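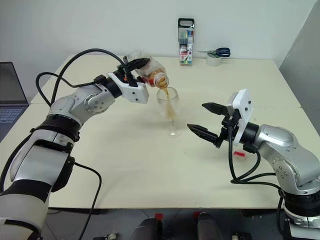 *The left arm pouring into a wine glass, with the right arm open beside it.*

The two-arm build has been the busiest corner of the Fulach workshop all through May, and if you've popped in for a coffee of an evening you've very likely been asked to stand back a bit while somebody tries another pour. We've all grown rather fond of it – the big arms now answer to Surano on the left and Dimuson on the right, and I'm afraid the names have stuck.

Pouring is a fussier job than any of us expected when we started. The bottle gets lighter as it empties, so a tilt that's lovely at the beginning is far too timid by the end, and the wrist has to keep creeping around to make up for it. We've logged 71 pours so far and would dearly like to reach 100 before winter properly sets in. After that comes the handover, with Dimuson taking the glass by its stem (we have 3 spare glasses in the cupboard, and more would be very welcome!).

If you'd like to have a go, come along after 7 pm and bring a laptop if you've got one. Please mind the cables at the front of the table, and leave the markers where you found them.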